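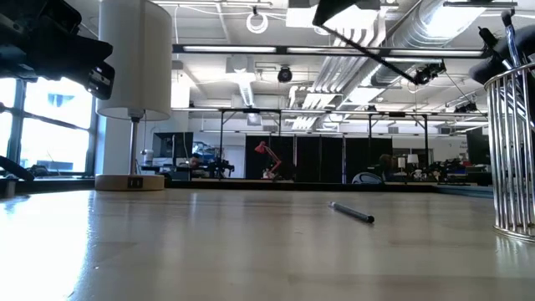 A work table with a wire brush cup and table lamp.

Paper Conservation Technician (fixed term, 12 months)
Griltden Map and Plan Archive, Sestham

Griltden holds 1,350 estate maps and engineering drawings on paper and tracing linen. A condition survey completed in December placed 362 of these in the highest priority group for surface cleaning, tear repair and rehousing. The technician will work through that group under the direction of the senior conservator, Mwajuma Mbwambo.

Duties
Dry surface cleaning of single sheets up to A0.
Repair of edge tears with Japanese tissue and wheat starch paste.
Humidification and flattening of rolled items.
Written and photographic condition records before and after treatment.
Cutting polyester sleeves and folders to size.
Weekly reading of temperature and humidity loggers in both stores.

Requirements
A diploma or degree in paper conservation, or two years of supervised bench work in an archive, library or museum. Applicants must be able to handle oversize sheets with a second person and lift boxes of moderate weight. Experience with iron gall ink is useful. Knowledge of the Skudarska cataloging system is not required; training is given in the first week.

Terms
Full time, Monday to Friday, with one Sunday open day per quarter, taken back as time off. The post carries a training allowance of 2,000 for the full term, payable against receipts. Remote work is not available. Protective clothing and hand tools are supplied, although technicians may use their own brushes and spatulas once these have been checked.

How to apply
Send a resume, a one-page cover letter and two treatment reports to Youssra Filali in the personnel office, quoting reference 336. Reports may be redacted where the owner requires it. Shortlisted applicants will complete a two-hour bench test on discarded material, followed by an interview with Ms. Mbwambo and Deepak Lodhi, head of collections. Travel costs for the interview are refunded at the standard rate.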